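Hiltholm abre em Esstead programa gratuito de cuidado e conserto de malhas

Oficina itinerante Skatari ensina a lavar, dobrar, remendar e guardar peças de tricô em casa; inscrições abertas para a primeira temporada

ESSTEAD, 14 de outubro de 2020 – A Hiltholm, cooperativa de artesãs têxteis, anuncia a abertura da primeira temporada do Skatari, programa gratuito dedicado às roupas de malha que já estão no armário de cada um. Golas, meias, gorros, casacos de bebê, mantas de sofá: tudo o que foi tricotado, à mão ou à máquina, pode entrar na conversa. A primeira temporada oferece 300 vagas, distribuídas em turmas pequenas, e as inscrições já podem ser feitas na sede da cooperativa.

A ideia nasceu no balcão de consertos. Entre junho e o fim de setembro, a Hiltholm recebeu 996 peças para reparo, e quase 300 delas tinham problemas que se resolvem em casa, com uma agulha de ponta redonda, um pouco de lã e uma tarde tranquila. Eram punhos que haviam perdido a elasticidade, fios puxados, bolinhas, golas esgarçadas de tanto ficar penduradas em cabide. Muita gente chegava pedindo desculpas pelo estado da roupa e saía encantada ao ver o canelado voltar ao lugar!

O Skatari leva esse trabalho para onde as roupas vivem, ou seja, o quarto. Boa parte do conteúdo trata de dobrar e guardar, porque é na gaveta e no cabide que muita malha se deforma. As participantes e os participantes aprendem a esvaziar as gavetas sobre a cama, separar as peças por espessura e por tipo de ponto, e decidir o que vai dobrado, o que vai enrolado e o que precisa de conserto antes de voltar para o lugar.

O canelado merece capítulo próprio. É um ponto generoso, que estica e volta, mas guarda memória de tudo o que se faz com ele. Dobrado no sentido das nervuras, sem puxar, conserva a forma de uma estação para outra. Torcido ainda molhado, demora a se recuperar. Nas peças felpudas, com fiapos que escapam pela borda, a orientação das artesãs é não cortar nada antes de olhar com calma: às vezes o fiapo é só a fibra se soltando na superfície, às vezes é a ponta de um fio que ainda segura a carreira inteira.

Como funciona

Cada turma passa por 5 encontros, todos com prática. O primeiro é sobre reconhecer fibras e ler etiquetas (e sobre o que fazer quando a etiqueta já sumiu, caso de quase tudo o que foi herdado). Depois vêm lavagem e secagem na horizontal, remoção de bolinhas, remendo invisível e remendo aparente. O último encontro é inteiramente dedicado à arrumação do armário e à guarda das peças na virada da estação.

Pedimos que cada pessoa leve 2 peças próprias: uma em bom estado, para treinar a dobra e a lavagem, e outra que precise de reparo. Não é preciso saber tricotar. Quem já sabe será muito bem-vindo também, e terá à disposição uma mesa com amostras de pontos para estudar e copiar.

As agulhas, os alfinetes e as toalhas para secagem são fornecidos pela cooperativa. Os novelos vêm da Soylu, fiação parceira da Hiltholm, que separou sobras de tingimento em tons de azul, verde, cinza e vinho. São meadas pequenas demais para a venda e perfeitas para remendar um cotovelo. Quem precisar de uma cor exata pode levar a peça até a sede antes do início da turma, e a equipe procura o tom mais próximo no estoque.

Os encontros acontecem com janelas abertas, mesas afastadas e uso de máscara. Para quem prefere ficar em casa, haverá turmas por vídeo, com um envelope de materiais que pode ser retirado na porta da cooperativa. O conteúdo é o mesmo nas duas modalidades.

Caderno de casa

Junto com o programa, a Hiltholm lança o Caderno Skatari, um guia ilustrado que acompanha os encontros e pode ser retirado gratuitamente também por quem não estiver inscrito. O caderno traz moldes de dobra para meias, golas e casacos, uma tabela de lavagem por fibra, instruções de remendo passo a passo e páginas em branco para anotar a história de cada peça: quem fez, com que fio, quando foi consertada pela última vez.

Essa última parte foi pedida pelas próprias artesãs. No balcão, as roupas quase sempre chegam acompanhadas de um relato, e ele se perde quando a peça muda de dono. Estamos muito contentes em ver essas páginas impressas, e mais ainda em imaginar os cadernos preenchidos, manchados de chá, com pedacinhos de lã colados na margem.

Inscrições

As inscrições para a primeira temporada podem ser feitas na sede da Hiltholm, em Esstead, no horário de atendimento do balcão de consertos. As vagas são preenchidas por ordem de chegada. Crianças podem participar com um adulto da família, ocupando uma única vaga. O balcão continua funcionando normalmente durante toda a temporada, inclusive para peças que exigem reconstrução de carreiras ou troca completa de punho.

Sobre a Hiltholm

A Hiltholm é uma cooperativa de artesãs têxteis com sede em Esstead. Mantém um balcão de consertos aberto ao público, produz malhas sob encomenda e promove atividades de formação em tricô, crochê e reparo de roupas.

Contato para imprensa: setor de comunicação da Hiltholm, na sede da cooperativa.

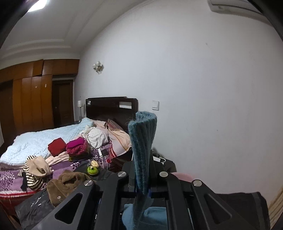
Comentário de Soylu: Podem contar com mais meadas se as turmas encherem. Temos ainda bastante azul no depósito, do claro ao petróleo, e um pouco de vinho. Só pedimos que avisem as turmas para lavar o fio do remendo antes de usar, pois as sobras de tingimento às vezes soltam cor na primeira água.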